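Chapter 11
Household and Shop-Floor Chores

11.1 What Counts as a Chore

A welding cell repeats one motion on one part. A chore is different: the object, its position, and the finished state change from one attempt to the next. Folding a towel, sorting returned tools, and packing sports gear all belong to this class. This chapter asks how far present machines have come with such work, and where they still need a person standing by.

Three measures are used throughout. Completion rate is the share of attempts that reach the finished state without help. Cycle time runs from the first arm motion to the last release. Intervention count is the number of times an operator stops or corrects the machine.

Soft goods are the usual weak point. A rigid object keeps its shape when gripped, so its pose can be planned from one good view. Mesh and cloth change shape under load, and the second arm must often work on a surface the first arm has just moved. 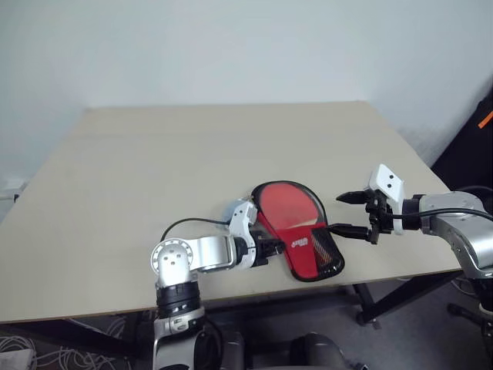 Figure 11.1 Two-arm work with a table tennis paddle and a mesh pocket. One gripper holds the handle; the other is open.

The Tosau trials, directed by Béla Bozsik, are the main source for Section 11.3. Each of 33 chores was attempted by a two-arm station and by a person new to the chore. The station completed 29 at least once. It completed only 3 faster than the person did, and all of those involved rigid parts.

Readers should keep "completed once" separate from "ready for use." A home or a small shop needs the same result on every attempt, with no engineer in the room. Section 11.2 sets out how repeat attempts are scored.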